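Minutes of the Working Group on Simulation Practice, Trestex
Meeting of 11/06/2018

Present: Kai Albers (chair), Wiebke Baumgart, Lyle Fitzsimmons, Theda Mühlbauer (minutes)
Apologies: Edeltraud Lenz

1. Minutes of the last meeting
Approved with one correction. The Plirkden test set holds 3,437 runs.

2. Naming of trial outcomes
Lyle reported that the two offices still log outcomes differently. Buschmann writes "fail" for any run that stops early, and our office keeps "abort" for runs stopped by the operator. Agreed to use both words, with "abort" kept for operator stops only. Lyle will change section 4 of the practice guide.

3. Start poses near furniture models
Wiebke presented her draft rule for the start of a run. The gripper is to be open, with neither finger touching the model, and the gap between finger and panel is to be read from the simulator log. She asked that reviewers stop judging clearance from the rendered view, where a fingertip below a panel edge can look closer than it is.
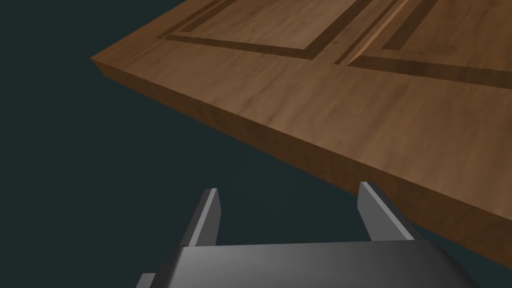

Fig. 1. Open gripper below the front edge of the paneled wood model, simulated view.

Kai asked whether the rule should give a minimum gap. Wiebke would rather leave the figure to each project and require that it be written down before the first run. Theda noted that the Turby project has no such figure on record. Agreed as drafted, with one added sentence saying that a run which begins in contact is to be marked invalid and left out of the totals.

4. Number of runs per report
Discussion of the 2,000-run minimum. Lyle finds it too high for early work. Kai wants to keep it for anything sent outside the company. No decision. Edeltraud to be asked for her view before the item comes back.

5. Recheck of older results
Theda has gone through 407 logs against the draft rule on start poses. The list of runs to be marked invalid will be sent to the group with these minutes.

6. Other business
Wiebke asked for read access to the Buschmann log server. Kai to arrange.

Actions
Lyle: revise section 4.
Wiebke: final text of the start pose rule.
Theda: send out list of invalid runs.
Kai: server access; write to Edeltraud on item 4.

Next meeting: January, date to be set by Kai.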